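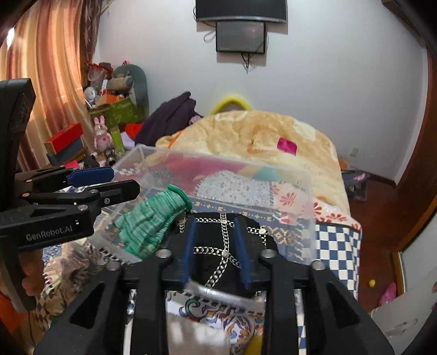 Filed under: Workshop Notebook / Textiles & Small Goods

25th September

Started on the winter accessories at last. I've been putting this off since April, when Zarmeena and I shoved everything into bags and promised each other we'd do it properly "after the summer." Well, it's after the summer! So today was the bed, the clear bin, and a lot of fabric.

The clear bin is for anything small that gets worn - gloves, scarves, hats, that sort of thing. I tried the Caputo boxes for this last year and they're fine, but you can't see into them, and I ended up opening every lid to find one glove. With the clear one I can spot the green knit straight through the side. I love that glove, by the way. It's all mottled, pale stripes running into darker ones, and the rolled cuff has a deeper green edge that looks great against the rest. I want to work out how that edge was done. My guess is a second yarn picked up for the last few rows, but Octavian thinks it could be the same yarn held double. We'll swatch it both ways (he gets to do the doubled one, he likes fiddly).

The other thing in there is the black piece with the chain print. Silver and white links going up and across, with little round ornaments where they meet. Very dressy next to a knitted glove. I have it down as "black, chain" in the book and that'll do until somebody gives me a better name. Note for Aqeel: please don't put this one in with anything that has hooks or Velcro. We snagged the last printed one that way and I'm still annoyed about it.

Fabric on the bed is a different story. I use the bed because the cutting table is only 132 cm long and I like to see the prints next to each other before I decide what goes with what. Some thoughts while I had them all out:

- The slate blue with the beige snowflake shapes and dotted lines is the obvious partner for the green knit. Lining for a mitten, maybe? It would need to be thin enough.
- The pale pink floral with red and white flowers wants to be a drawstring bag. I've said this before. I'm saying it again.
- Navy and white check: keep for binding. Cut on the bias it would look so good around the pink.
- The white one with the scrollwork (green curls, purple and orange leaf shapes) has that black-and-white dashed border, and I don't want to lose the border in the cutting. Beat suggested running it along the top edge of whatever we make and building down from there. Good idea, I'm stealing it.
- Magenta-pink and teal next to each other - yes please. I didn't plan that at all, it just happened when I put things down.

Faisal asked if we could give the accessories their own numbers in place of tacking them onto the fabric list. Fine by me. The fabric list ends at 2442 and it's already a pain to scroll. I've got 100 of the small Asano tags left in the drawer, so I'll use those and start over from one. Tag goes on the inside of the cuff for gloves. For scarves, a corner. Pin, don't staple!!

Things to sort out:

Zarmeena has the good steamer, get it back before the floral needs pressing.
Order more tissue from Rirkus, the last pack was 54 sheets and it went in no time.
Ask Octavian whether he still wants the offcuts for his patchwork thing.
Check the shelf height before I buy a second clear bin. I measured it once and wrote the number on an envelope, and the envelope is gone.

Stopping there for today. The prints can stay where they are until I've picked a lining, so please don't fold anything yet.

Recent entries
Pressing cloths: what we kept and what we tossed
Banus thread on the old machine, second try
Bias binding without the gadget
Swatch notes: ribbed cuffs
Sorting buttons by shank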